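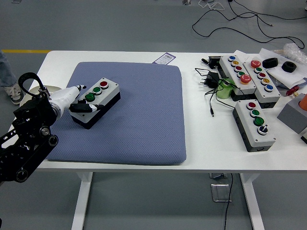
Altinville Technical College
Automation Maintenance, Unit 2: Looking after the push-button cell
Handout to go with the workshop session, revised May 23, 2025

Welcome back, everyone. Last time we spent rather longer than I meant to on power supplies (my fault, I do love a power supply), so this handout picks up where we should have been by the tea break, which is the hand bench and how you get it ready for a run of button work. Please read it through once before you come into the workshop, and then bring it with you, because you will want somewhere to scribble.

What the cell does

The cell picks up and presses push-button control stations, the ordinary kind you find on the side of a conveyor or next to a roller door. It's a single arm with a fingered hand on the end, working over a plain white table with a soft mat on it. We use it as our teaching cell because everything that can go wrong with a much bigger machine can go wrong here too, only slower and at a height where you can see it.

Before you switch on

Walk round the table first. I know it feels silly to walk round something you can see perfectly well from where you're standing, but do it anyway, and look at the floor as you go. Cables creep. The ones behind the table should lie clear of the legs and clear of your feet, and the one that drops down from under the tabletop wants a bit of slack in it, neither tight nor trailing in a great heap.

Then check the mat. It should lie flat, with no grit underneath. Run your palm across it. A small stone or a stray screw under the mat will tip a control box by a degree or so, and you will spend half the afternoon blaming the wrist joint for it. (Ask me how I know!)

The hand and wrist

Work from the elbow outwards and take your time. With the arm powered down and locked off:

Try each joint gently for play. You're feeling for a knock, a little dead spot before the joint takes up.

Look at the cable loop over the wrist. It needs to be long enough for the wrist to turn fully both ways, and it mustn't rub. If the outer sleeve has gone shiny in one place, write it on the card and tell me.

Check the coupling between wrist and hand for any movement at all. There should be none.

Bend each finger in turn and let it go. They ought to move freely and feel much the same as one another. A stiff finger is usually dirt, so clean it before you reach for the spanners.

The Trirkero manual gives 60 hours as the interval for wiping down the finger joints. In our workshop, with the dust we get from next door, I'd do it rather sooner.

Setting the grip

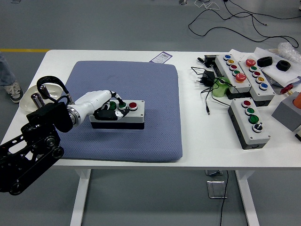 The box has to stay put while the index finger comes down on the button, and most of the trouble people have with this cell comes from getting those two jobs muddled up. Sort the hold first. Bring the hand down over the box at slow speed, let the lower finger settle, and stop there. Nudge the box with a pencil. If it slides, go back and set the hold again before you so much as think about pressing anything.

Once you're happy, teach the press point. You want the fingertip over the centre of the button and coming down as straight as you can manage. A finger that arrives on a slant will catch the metal rim, and then the button sticks, or half sticks, and you get a fault that comes and goes and drives everybody up the wall. Start with the middle button on a three-button box, as it gives you a bit of room for error on either side.

Press depth is set at parameter 421 on the Kovács controller. Start at 65 per cent and come up in steps of 2 until you hear the contact click. Please don't just type in a big number and hope.

Emergency stops

Some of the boxes on the bench have a large red mushroom button. Those are practice pieces and aren't wired to the arm, so hitting one will not stop anything. Make sure you know where the cell's own stop is before you begin, and put your hand on it once so that your arm remembers the way.

Leaving the bench

Park the arm, lock off, and put the adapters and their leads back together in one place so the next group can find them. Fill in the card. "All fine" is no use to anyone, I'm afraid; put down which joints you checked and what you found.

For next time, read the Skarnbridge notes on selector switches, which we last used in January, and have a think about how you would get a hand like ours to turn one.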